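Contact Hours in Care Homes: Visit Scheduling for Long-Married Couples Living on Separate Units
Project report, Applied Gerontology, second-year group work

1. Background

Couples who move into residential care together do not always stay together. When one partner needs nursing or memory care and the other does not, most homes place them on separate units. The couple then depends on visiting rules, staff time and building layout for their daily contact.

Our group looked at one home, Plostberg, which has 101 residents on two units joined by a covered walkway. The assisted living unit has open visiting. The nursing unit limits visits to set periods outside mealtimes and medication rounds. The project asked whether the visit schedule could be changed so that partners could spend more time together without extra staff hours.

2. Method

The home gave us its sign-in sheets for July with names replaced by codes. We took every entry in which a resident of one unit visited a spouse on the other. For each entry we recorded arrival time, departure time and whether a staff member walked with the visitor.

We also held short interviews with residents who agreed to take part. Questions covered preferred time of day, shared meals, and what happened on birthdays and anniversaries. Interviews were written up by hand and coded by 2 group members working separately. Where the codes differed, the passage was read again and a single code agreed.
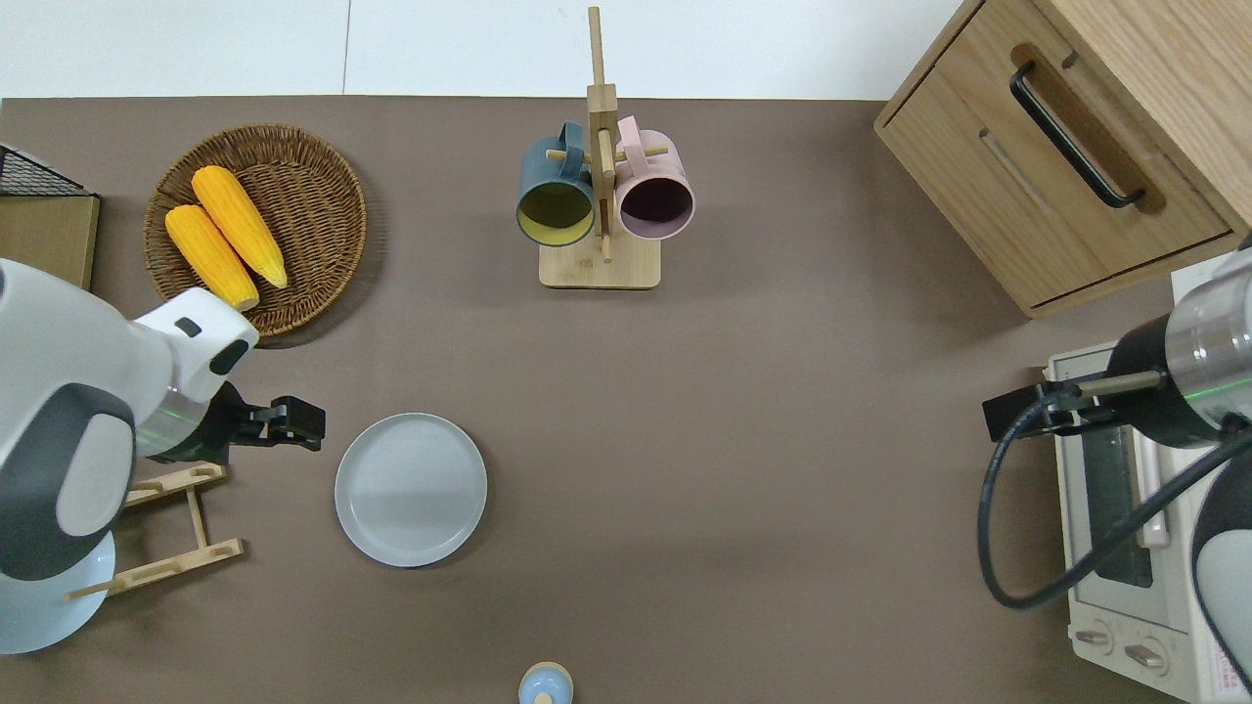
Entries with no departure time were left out of the duration figures but kept in the count of visits. This affects the evening period more than the others, as the desk closes before the last visitors leave.

3. Scheduling tool

The schedule was built in Rituner, a rota program the home already used for staff shifts. Each couple was entered as a linked pair, and each walkway escort as a shift task. Rituner does not accept a task shorter than 20 minutes, so an escort that takes a few minutes still blocks a full slot. We worked around this by grouping escorts - one staff member walks several residents across at the same time.

A second program, Funditz, was considered. It handles short tasks but cannot import the home's existing rota, and it was dropped at the planning stage.

4. Results

Most visits took place in the afternoon. Interviews did not match this pattern. Residents said they would prefer to have breakfast together, and several described breakfast as the part of married life they missed most. The nursing unit does not currently allow visitors at breakfast.

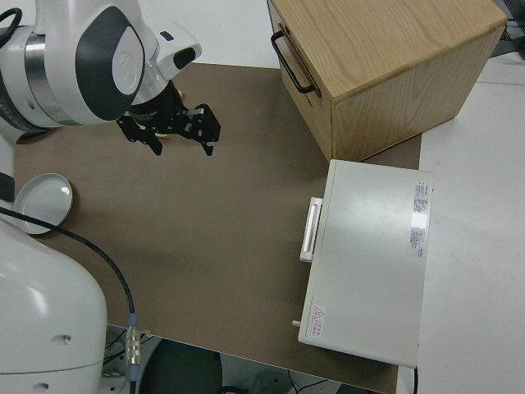
Anniversaries were handled case by case. One couple had been given the use of the Nic Aodha room, a small lounge off the walkway, for a private lunch. Other couples did not know the room could be booked. It does not appear in the resident handbook.

The grouped escort plan fitted within existing staff hours on paper. It has not been tried on the units.

5. Limitations

The sign-in sheets cover a single summer month, and use of the walkway may be lower in winter. Residents with advanced memory loss were not interviewed, so their partners' answers stand alone. Telephone and video calls between units were not logged and are outside the scope of this report.

6. Recommendations

Open the nursing unit dining room to spouses at breakfast for a trial period. List the Nic Aodha room in the handbook, with the booking procedure. Record departure times in the evening - a clipboard at the unit door would be enough.

The coding sheet and the blank interview form are attached as Appendix A and Appendix B.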